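Home Food Travel Garden Subscribe
Search the magazine Go

The Slow Boat to Firnatholm

I'd been told the ferry to Firnatholm takes 2 hours. It does, if you catch the right one. I caught the mail boat, which stops at Diluren first and then seems to forget it was going anywhere, and I'd do it again tomorrow!

I went in March, when the summer crowds (such as they are) haven't turned up yet and half the guesthouses still have their shutters closed. Mine was open, thank goodness – a skinny yellow place up the hill with a radiator that knocked all night and the best bread I've eaten in years. I asked for the recipe. I got a smile and another slice.
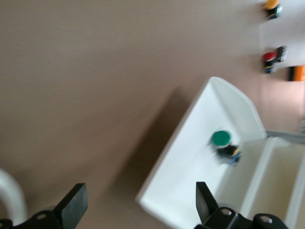 The island has 1,000 people on it in winter and one proper café, the Onyeka, and if you want to know anything you go there before nine. I learned which path floods, where to buy socks, and that the soup runs out at noon. Get the soup. It's fish and dill and a lot of butter, and it comes with those dark crackers you end up pocketing for the walk.

And do walk. The loop out to Fudus Point is 15 miles, so I'm not going to pretend I did all of it – I turned back at the old lighthouse with my boots full of water, perfectly happy. Seals on the rocks the whole way, grumbling at each other like neighbors over a fence.

The mail boat back leaves at 6:40 in the morning. Bring a hat, and sit on the left side if you want the sunrise.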